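Home Stories Archive Submit About

We use cookies to remember your reading settings. Accept Manage

The Night Shift at Numari

Pushpa Chaudhary had been told the machine would be ready by October. It was now the last week of October and it could put away a glue stick, sometimes.

She worked evenings on the third floor, where Numari paid people to tidy. You picked things up with the grippers, put them in the box, took them out again and started over. The model learned from that. Savita Ahuja kept the tally on a sheet taped inside the closet door, and when Pushpa signed in the sheet said 414.

"Out of how many?" Pushpa asked.

"1,121. That's tries on the robot, all month. 414 where everything ended up in the box."

"My son does better than that."

"Does he?"

Pushpa thought about it. "No."
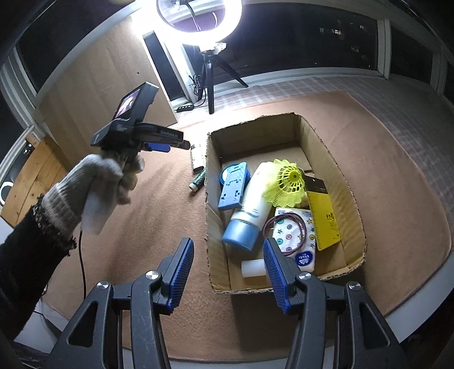 She pulled on her gloves and they worked for an hour without saying much. The hard things were never the ones she expected. A bottle was fine. Tape was fine if it lay flat. Hair bands were terrible - the robot would close on one, lift, and go through the whole motion of setting it down with nothing in its fingers. It never seemed to notice.

At the break Ilham Wibisono came up from the lab with tea. He had just come off a call with Vando, who wanted the thing for their store in Pranesdale, restocking low shelves overnight.

"What did you tell them?" Savita asked.

"That it can do one box in one room."

"And what did they say?"

"They asked if it could do two boxes."

Pushpa laughed and then felt a little sorry for him. She had stocked shelves herself for 20 months before this job. She remembered the split bags, and the jars some customer had left behind the cereal, and how you dealt with them without deciding to.

"Would it know to throw out a broken one?" she asked.

"It would shelve it," Ilham said. "Very neatly, on a good day."

He drank his tea standing up. Then he said he would run another set in the morning, and could they do more soft packets, please, it was bad at soft packets.

Savita wrote that on the sheet. Pushpa put her cup on the windowsill and went back to the box.

Get new stories by email. Enter your address Subscribe

Previous story Next story Back to top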